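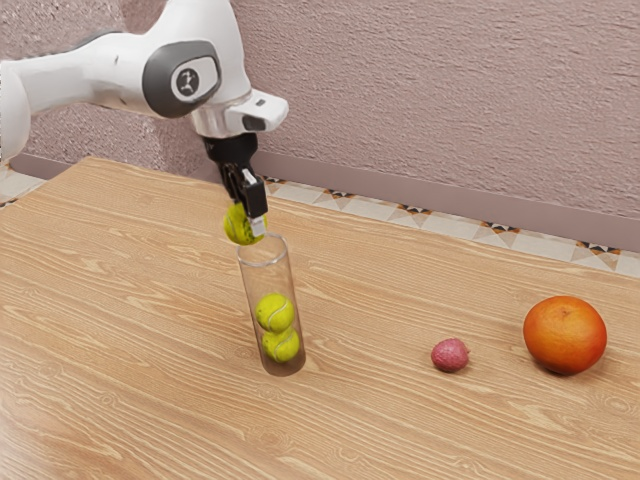
Slide 1. Third ball over the tube, simulated scene.

Speaker notes — planning and control for the tube task
Talk for the Litosham tooling meetup, May 2022

Slide 1
Leave this up while people sit down. Say my name, say I work on the planner side at Nanora with Tetsuya Ogura. Tetsuya wrote most of the contact code, so hard questions about contact go to him. He is in the second row.
The task in one sentence: put tennis balls in a clear tube, one on top of the other. Two are in, the third is held above the rim.
Point at the held ball. It is a little left of the opening and toward the back of it. The planner has to deal with that offset before the ball goes down.

Slide 2. Why a tube
We started in April with an open bin. Every planner we had could do it, so we learned nothing. The tube has a rim, and the rim is where things go wrong. The ball and the gripper both need room above it.
The drop height also changes with each ball. Our first version had it as a constant. Tell the story of the constant, keep it short.

Slide 3. Perception
Clear walls are the main trouble. The wood grain shows through the tube, and the depth estimate tends to land on the table behind it. We stopped trying to segment the walls. We fit an ellipse to the rim and use the highlights on it, mostly the ones along the front edge.
The two fruits on the right are distractors. The orange one matters more, because our old color threshold was wide enough to call it a ball under warm light. The small pink one never fooled the detector, but it stays in the scene file.
Wall and floor textures are swapped between runs. Don't spend time on the tile.

Slide 4. Planner
Ebihara is our planning layer. Three stages: approach, align, lower. Only align looks at the camera. Lower is straight down with a force limit.
Show the config file. Read out the align timeout, 10 seconds, and say that retries are off by default.
If someone asks why lower is open loop: the fingers hide part of the ball and we got worse results when we kept correcting. We may come back to this.

Slide 5. Numbers
400 runs per build. Before the rim fit, 65 failures. After, 7. Same seeds both times.
Four of the 7 are the wrist turning the long way around and timing out. That is a joint limit bug — ours, not the simulator's. The other three are grasps too low on the ball, so the fingertips reach the rim first.

Slide 6. Tooling
Scene files, seeds and logs are all in Gitport. Any failed run can be replayed from its seed with one command. Do the replay live if the network is up, otherwise skip to the recording.

Questions
Likely one: does it work on hardware. Answer: not tested yet, the rim fit needs real glare data first.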